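2 min read

Hi Borislav, quick one on the Kedov radio campaign! The 14 regional spots are booked, and Qureshi (bless them) got us the breakfast slots we wanted.

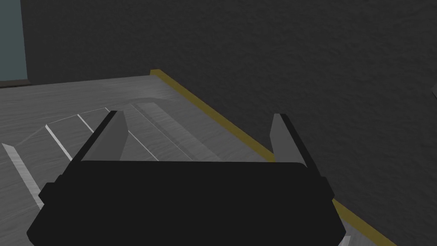

Open gripper, computer render

Spend so far is 182 of the 400 we set aside for June, so I'm pretty relaxed about money.
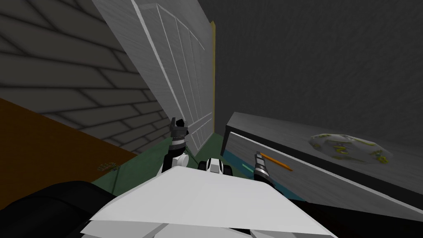

Next up

I still need your okay on the Budine voiceover script – it runs long, and I'd love to trim the second line before we record.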